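Cataloging forum > Rare and Older Books > Undated second printings

Thread: Stanitz translation, two records or one?

hjordis_t
I have two copies of the Ljungberg "Letters on the Customs Union" in the Stanitz translation. Both title pages read "second edition." Copy A has 66 numbered pages of introduction before the text. Copy B has none, and the text starts on page 1 in both. The catalog has one record, no date, with a note that says "foreword specially printed." Should this be split?

Hjørdis Tangen

obed_fiadzo
Check the signatures before the pagination. If the introduction is on its own gatherings, copy B may simply have lost it in rebinding. That is a defective copy and does not get its own record.

hjordis_t
Copy B is in publisher's cloth, sewing intact. The introduction in A is signed with lowercase letters, the text with capitals. No stubs in B.

vidar.h
Then it was issued both ways. I would split. A reader who requests the foreword and receives copy B has been misled by the record.

obed_fiadzo
Disagree. Same setting of type, same title page, same publisher. One record, with a copy-specific note. Splitting on the presence of preliminary matter is how we ended up with 30 records for the Gavmont histories, most of them the same book.

vidar.h
The Gavmont case was split on binding color. Different problem.

snordin
Has anyone compared the title pages line by line? I have a third copy. Mine has a comma after "Letters" and a shorter rule above the imprint. If A and B differ in the same way, the type was reset and Vidar is right.
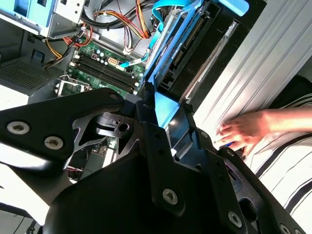

Side panel off the tower.

Sixten Nordin

hjordis_t
Checked. A has the comma, B does not. The rule is shorter in A as well. I can scan both at 600 dpi.

obed_fiadzo
That changes it. A reset title page is evidence of a separate issue. It does not tell you which came first, so do not put "earlier" in the note.

shufen_lu
The publisher's list at the back may help with order. In my copy (comma, introduction present) it runs to 2 leaves and includes the Ljungberg memoirs. If B's list omits the memoirs, B is probably earlier, though old lists were sometimes bound into later stock.

snordin
Agree with Shufen on the caution. I will post my title page when the tower is back together.

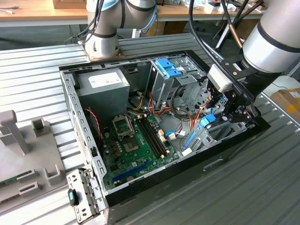
Re: Proposed wording for the split

hjordis_t
Draft note for A: "Second edition, issue with introduction. Title page has comma after 'Letters.' Preliminary gatherings signed in lowercase." B gets the matching note without the introduction. Date left as undetermined in both. B's list lacks the memoirs, but I have left that out of the edition statement.

vidar.h
Fine. Link the two records to each other.

obed_fiadzo
I would still put the list in a general note. Otherwise no objection.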